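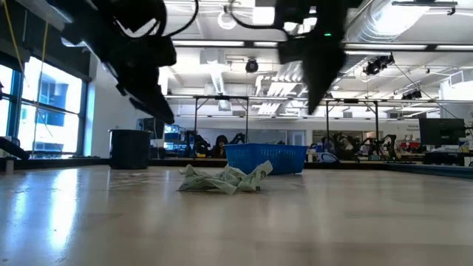

A two-armed workstation with a printed green cloth, a blue slotted basket and a black bin on the table.

Tedley publishes first-year results from household chore trials

Cloth handling remains the limiting task; sorting rigid items now within reach of routine use

Tedley has released the results of its first year of trials into whether two-armed machines can carry out common household and back-of-shop chores without a person stepping in. The report, published in July, covers 1,480 attempts at 13 chores, including putting a cloth in a basket, folding a tea towel, wiping a bench, sorting cutlery and emptying a small rubbish bin.

The short finding is that performance depends far more on the material being handled than on the length of the job. Rigid objects of known shape were picked up and placed reliably. Soft goods were not. Of the attempts recorded, 343 ended with an operator intervening, and most of those involved fabric.

"A cloth in a heap has no fixed shape, so the machine has to decide where to take hold of it every time," said Sofia Meireles, who led the trials. "A mug has a handle in the same place on every attempt. We can plan for a mug."

Three types of failure accounted for the bulk of interventions in fabric work. In the first, the fingers closed on a single layer and the cloth slid free during the lift. In the second, part of the cloth caught on the rim of the container and was drawn back out as the arm withdrew. In the third, the machine judged the chore complete while a corner was still hanging over the side. The third type is the hardest to correct, as it is a fault in assessment and the arm's movement is otherwise sound.

Lighting also had a measurable effect. Trials were run in daylight as well as under ceiling fixtures, and reflections on pale, smooth benchtops reduced the accuracy with which the edges of a cloth were located. Tedley chose not to screen the windows. Kitchens and laundries have windows, and results gathered in a darkened room would be of limited use to anyone planning an installation.

Speed remains well short of human performance. A person clears a cloth from a bench in a couple of seconds. The machines took up to 13 times as long, with much of the difference spent on pausing and re-gripping.

Commercial laundry operator Esum contributed the task list for the shop-floor portion of the program. Its operations manager, Armindo Henriques, said the company had no immediate plans to change its staffing.

"Sorting hard goods into tubs, I would consider that now," Mr Henriques said. "Folding, no. I'd want to see a full shift without somebody walking over to fix it."

The report recommends that buyers ask suppliers for intervention rates by material, and that a single success figure across mixed chores be treated with caution. It also proposes a standard starting condition for cloth trials — dropped, not laid flat — so that results from different groups can be compared.

A second phase will cover wet fabric, fitted sheets and items with drawstrings. Devendra Bajpai will lead that work.

The full report, including the trial protocol and a table of interventions by chore, is available from Tedley on request.

Media enquiries: Rodrigo Baptista, Tedley communications office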